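八月の終わりに、プレルンビー(Plernby)の見学会へ行ってきた。食器と台所用品を扱う会社で、倉庫と検品室、それに小さな売店がひとつの敷地に入っている。普段は非公開で、一般の見学を受けるのは年に数回だという。

開催日:2018年8月26日
参加費:900円(売店で使える券つき)
定員:20名

受付は正門を入って左の事務棟。靴の上からカバーを履き、名札をもらう。案内役はテレサ・マリガンさんで、日本語の説明は同僚のイェソ・グムさんが引き受けてくれた。荷物はロッカーに入れるが、鍵の返却を忘れる人が多いらしく、帰りにも声をかけられた。

最初は倉庫。棚は産地別でなく形別に並んでいる。平皿、鉢、湯のみ、マグの順で、問屋のセンワル(Semwal)から入る分だけは奥の別棚になる。通路が狭く、参加者は二組に分かれて回った。後の組だった私は、待つあいだに梱包材の見本を触らせてもらった。紙の緩衝材は思ったより硬い。

次が水切りかごと食器の組み合わせを見る部屋。淡い青色の台に金属のワイヤーラックがひとつ、その手前に食器が並んでいた。赤いマグは横向きに置いてあり、水色のカップは口を上に、細かい格子のような柄の小鉢は伏せてある。角皿の上には丸い黄色の皿が重なっていた。
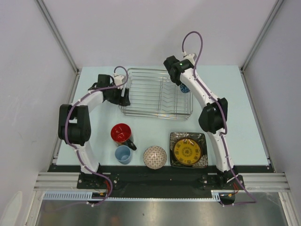
グムさんの話では、かごの相談で一番多いのは「手持ちの皿が入るか」だそうだ。店頭では寸法しか書けないので、この部屋では形の違う器をわざと混ぜて置き方を見る。同じ柄で揃えた家より、もらい物や旅先で買った器が混ざった家のほうが多いから、という説明だった。うちもそうなので納得した。

参加者のナイマ・ベンサイドさんが、縁の薄い皿は欠けやすいのではと質問した。答えは、洗うときより重ねて出し入れするときのほうが傷みやすい、というもの。角皿の上に丸皿を重ねる場合は、間に布か紙を一枚はさむとよいとのこと。

柄についても少し話が出た。黄色の皿は艶のある釉薬で、縁だけ細く濃い茶色。緑や茶の丸い模様が入っている。下にあった濃い灰色の角皿は、白い大きな菊に緑の葉を描いたもので、重ねたままだと花がほとんど隠れてしまう。私はこの角皿が今回いちばん気に入った。
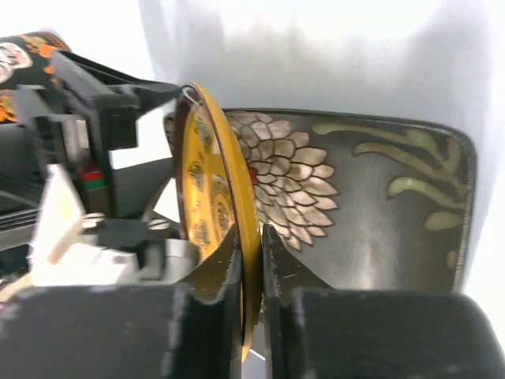

残念ながら角皿は売店に出ておらず、再入荷は10月以降になると言われた。黄色の皿のほうも同じ。売店にあったのはニディン(Nidine)の白い平皿と、ウィリー(Willey)の片手鍋、あとは布巾など。

かごの話に戻る。展示のものは銀色の細い線材を等間隔に並べた形で、外側を一回り太い棒が支えている。線の間隔が広いと深鉢は安定するが、薄い皿は傾いて隣に寄りかかる。狭いとその逆になる。買う前に、家でいちばんよく使う皿の厚みを測っておくとよいそうだ。
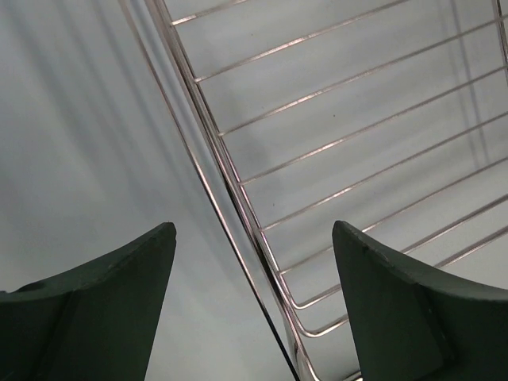

手入れは、週に一度かごごと裏返して洗い、乾いた布で拭くだけ。水垢は線の付け根に残りやすいので、古い歯ブラシを使う。食洗機に入れてよいかは品によるため、札を確認してくださいとのことだった。

所要時間は休憩を入れて3時間。途中に椅子のある場所が少なく、足の弱い人にはやや長いかもしれない。駐車場は建物の裏で、入口が見つけにくい。私は参加券で布巾を一枚買って帰った。次回の申し込みは事務棟の窓口か電話で受け付けている。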